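Who Needs a Tiny Shovel?
Speaker notes, November session, Ostden Home Retail Meetup
35 minutes plus questions

Before I start
Check the clicker. Water on the left side. Ask how many people in the room have bought a novelty utensil in the last year. Wait for the hands. Then ask how many have used it more than twice. Wait longer.

Opening
I was asked to talk about the small tabletop tool as a growth category. I said yes before I looked into it, and after looking into it I am less sure there is a category. So this will be a doubtful talk. If you came for a forecast you can have my seat and I'll have yours.

What I mean by small tabletop tools: spoons with a bowl at both ends, dessert shovels, mini rakes, stirring sticks, honey sticks, picks. Things sold for the table or for a tray or a planter, and quite often sold for all three with the same product copy.

Slide: the claim
The usual pitch goes like this. People have plenty of ordinary flatware. They won't buy more of it. They will buy a small odd piece, because it costs little and looks good when guests come over. Drireo put this in its spring buyer deck almost word for word. Boström has a softer version with nicer type.

I have two problems with it. The first is that "looks good when guests come over" is doing all the work, and I have never seen anyone test it. The second is that a low price cuts both ways. A thing that is easy to buy is easy to leave in a drawer.

Read the Drireo line out loud here. Don't comment, just read it.

Slide: what we tried
My test was small and I won't dress it up. We sent a mixed bundle to 80 households through Bretine, the box service, and asked them to keep it in the kitchen and write down each use. We got 35 logs back. You can draw your own conclusion from the ones that didn't come back. Mine is that they had nothing to write down.

Of the logs we did get, 14 mentioned the double-ended spoon more than once. That was the best result of any piece. People liked it for tasting. One end in the pot, other end in the mouth, no rinsing. Some of them then asked where to set it down, which is a fair question, as both ends are dirty by that point and there is no good answer I know of.

The little shovel got 5 mentions in total. Sugar, mostly. One person used it on a houseplant and then wondered if it could go back in the sugar. I would say no.

Pause here, they usually laugh. Move on before it turns into the plant discussion.

Slide: the shovel
I want to stay on the shovel for a minute because it is the piece buyers get excited about. It is a real shovel shape made small. You pick it up, you smile, you put it down. That takes nearly four seconds and I think it is the whole product.

As a tool it has trouble. A squared blade doesn't reach into the curve of a bowl. A straight lower rim is fine on a flat tray of sand or a block of brownies and not much else. The handle on a full-size shovel is there for two hands and a boot. On a table you have two fingers and a thumb, and the D-shaped grip mostly gets in the way of them.

Does it sell? Yes, in spots. I'm not arguing with the receipts. I'm arguing with people who call those receipts a habit.

Slide: sticks
Short one. Sticks are the honest part of the bundle. Cheap, light, no story. Several households used them to prop up seedlings, which none of us planned for. If someone asks about margins, say they're thin and keep going.

Slide: pieces on the cloth
Leave this one up while I talk. Ask the room which piece they would reach for first, and what for. The second half of the question is where it gets quiet.

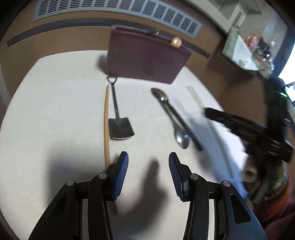
Miniature shovel, double-ended spoon and sticks on a white cloth.

Points to make while it's up:
The shovel wins on looks. Dark metal on white, of course it does. Now picture it in a drawer with the can opener.
The spoon is the shiny one, and shiny shows fingerprints. I'd like to see a listing that admits it.
Ask who would buy all of it as a set. Then ask who would buy the spoon alone. In my last two rooms the spoon alone won easily.

Slide: what I would do
Stock the spoon. Stock it singly. Put the shovel near the register in small numbers and don't reorder on the strength of one good month. Drop the phrase "everyday essential" from anything with a blade that size.

And please run a bigger test than mine. If it shows I'm wrong I'll come back and give the other talk.

Questions
Likely ones: dishwashers (ask the maker, get it in writing), gift sets (same doubts, bigger box), kids' tables (didn't test it, won't guess).
If time is short skip the sticks slide.
Samples stay on the side table until 4 p.m.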